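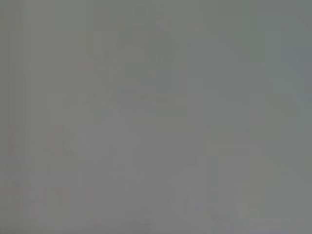

Al principio la niebla le daba miedo, reconoce la guardesa del refugio de Dretstead, y ahora es lo que más echa de menos cuando baja al valle. Lleva cinco inviernos en la casa, a 760 metros de altura, y nos recibe en la cocina con una sopa de puerros ya servida.

Tiempo de lectura: 5 minutos

Le pregunto por el silencio, que es lo que buscan casi todos los visitantes. «El silencio aquí no existe», me contesta. «Hay el viento, las tuberías, las ovejas de Flarham. La gente llega de la ciudad y la primera noche no duerme por el ruido.»

El refugio tiene 20 camas y en abril se llena muy pronto. El sendero desde Tranesmont sube unos 600 metros de desnivel, y ella recomienda salir antes de las ocho. «Con niebla no hay que correr. Se camina de una marca a la otra, y si la marca siguiente no se ve, se espera. Yo he esperado una hora entera sentada sobre la mochila, comiendo pan.»

De la comida habla con más gusto que de la montaña. Hace el pan cada dos días – la harina la suben en mulo – y guarda el queso en el sótano, donde la temperatura cambia poco. No quiere tener carta. «Hay una sopa y hay un plato. Quien viene con hambre no me ha preguntado nunca por otra cosa.»

Sobre el futuro es más prudente. Se habla de ensanchar la pista hasta el collado, y a ella la idea no le gusta, aunque entiende a los pastores que la piden. «Para ellos son dos horas menos cada día. Yo subo por placer, y ellos no.»

Antes de irme me enseña el cuaderno donde apunta el tiempo de cada mañana. La mayoría de las páginas llevan una sola palabra.

Lo más reciente
Ra, el pueblo que hornea de noche
Cómo elegir botas para terreno mojado
Tres rutas fáciles desde Flarham

Inicio | Rutas | Entrevistas | Contacto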